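Saturday, Vedden

Start of the second week on the bench work. Got in before the heating had come on and went over the glassware first.

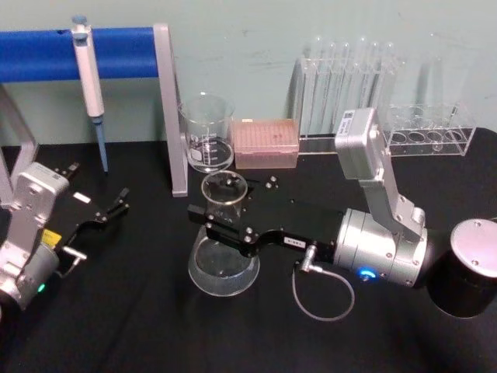 Morning

The pipette hangs on the blue bar on the left and that is where it stays between jobs. Last week I kept putting it down by the sink and then walking back for it. The pink tip box goes beside the beaker, near enough to reach with the lid open.

Six test tubes in the clear rack against the wall. I left the shorter rack empty so there is somewhere to move them to. The tall cylinder is behind it, which is a nuisance to lift out, but I only need it once or twice a day.

Read through the Premik notes with a cup of tea in the corridor. They ask for up to 400 readings by the end of September. I have 117 in the book, so it will be a push. Two pages were smudged and I copied them out again.

Afternoon

Rang Cullix about the new tips. The order is in but they could not give me a day. Wrote the order number, 214, inside the front cover of the book.

The green wall has more scuffs on it than I remembered – I might ask whether there is any paint left over from when the room was done. The black table wipes down well enough.

Home by 9. Soup and bread. Need to buy a pencil sharpener and find my other glasses.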